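Gerkham Women's Dialogue Center
Safe and welcoming meeting space: walk-round checklist with comments

Thank you to everyone who helped get the building ready for the spring round of community dialogues. Please read the comments as well as the marks, because most of what matters is in the comments, and I have never been able to fit what I mean into a yes or a no!

Marks used: OK / Needs work / Not checked

ARRIVAL AND ENTRANCE

Street door opens fully and stays open on its hook: OK
Comment: The hook is new. Please use it and leave the old brick outside by the planter, where it can retire in peace.

Ramp clear, handrail firm: Needs work
Comment: The rail wobbles at the lower end. Two of our regular speakers from the Ververidis neighborhood group lean on it quite heavily, so I would like this fixed before they come back in February.

Welcome sign in all the languages we use: OK
Comment: Lovely work, and the lettering is big enough to read from the bus stop.

MAIN HALL

Posted capacity visible: OK
Comment: The card says 77. We had a very full evening for the talk on women in local peace talks, and I know it is hard to turn a neighbor away at the door, but when we reach the number we have to open the side room and use the speaker there.

Both exits unlocked and lit: OK

Chairs in a circle with a gap for wheelchairs: Needs work
Comment: The gap keeps closing up as people pull in closer to hear (a good sign in its way). Facilitators, please mark it with tape on the floor and check it again after the break.

Microphone reaches every seat: OK
Comment: Soft voices get lost in this room. Pass the microphone along even when someone says she doesn't need it.

QUIET ROOM

Door closes but does not lock from outside: OK
Listener on duty named on the board: Needs work
Comment: The board still showed last month's names. Some of our visitors have been through a great deal, and they should know who will be sitting with them before they walk in.

Tissues, water, a lamp that isn't harsh: OK

CHILDREN'S CORNER

Socket covers fitted: OK
Sign-in sheet kept by the same person all evening: Needs work
Comment: It changed hands 3 times at the last meeting. Nothing went wrong, but I would sleep better with one pair of hands on it. 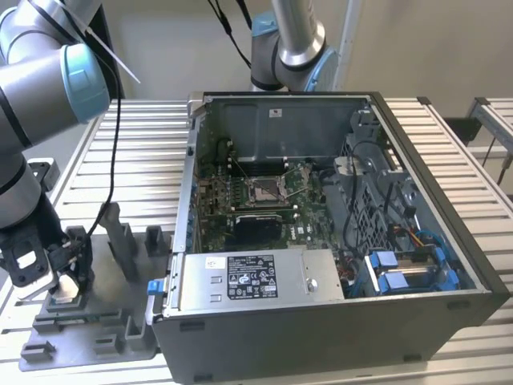
Walk-round and comments by Viktória Sárközi | 11/11/2019

RECORDS AND PRIVACY

Testimony notes in the locked cabinet: OK
Comment: The Meltero cabinet sticks a little. Lift the drawer as you pull.

Consent forms filed apart from the notes: OK
Attendance sheets carry first names only: Needs work
Comment: A few full names have crept in again. Please remind people gently at the table.

KITCHEN

Kettle cord away from the sink: OK
Fire blanket on its hook: OK
First aid box complete: Not checked
Comment: I ran out of evening, I'm sorry. The key is with the Skinora choir until their rehearsal is over, and I will look at it when I collect it.

Please write your initials beside anything you fix and leave the sheet in the blue folder by the office door.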